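Flotden Tidy-Up Set
README for the student recording project, Trorkon Robotics Club

Overview

The Flotden Tidy-Up Set is a collection of short recordings made by members of the Trorkon Robotics Club as part of the club's senior stream. Students use a hand-held gripper fitted with a camera to pick up, move and put away ordinary belongings in lived-in rooms. The recordings are used within the club to train and test small manipulation models, and they form the practical component of the Yazdani Challenge entry.

This document sets out what the set contains, how it was recorded and the conditions under which it may be used.

Contents

Each recording covers a single task and lasts no longer than 60 seconds. Tasks fall into 7 categories, among them bags, folded and unfolded cloth, bottles, food containers and soft toys. Each recording is accompanied by a text file giving the task name, the category and a note from the student on whether the task was completed.

Unsuccessful attempts are kept and labelled as such. They should not be removed from copies of the set without recording the change in the log.

Recording procedure

Students work in pairs. One operates the gripper while the other reads out the task and keeps the notes. Rooms are recorded as they are found, and members are asked not to rearrange shelves, bedding or cables beforehand. Permission from everyone who shares the room is required before recording begins.

Each task is attempted 3 times from different starting positions. For fabric items, the operator closes the fingers on a fold of material and holds the grip for some two seconds before lifting.

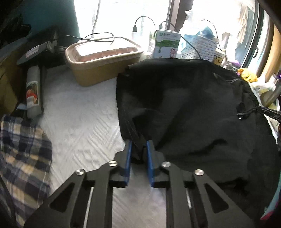
Bags remain the most difficult category in the set. Straps and zippers catch on nearby items, and soft fabric changes shape with every attempt, so the starting positions within a group are less alike than they are for bottles or containers. Users comparing results across categories should take this into account.

Known limitations

Most rooms were recorded in daylight, and evening recordings are few. Labels on packaging appear in more than one language - no translation is provided. Task notes from the first term follow an older format and have not been converted.

Use and access

The set is available to current club members and to schools entered in the Yazdani Challenge. It may not be posted publicly. Requests for access, corrections and withdrawal of a recording should be sent through the Costov member portal. Withdrawn recordings are deleted at the next update, scheduled for May.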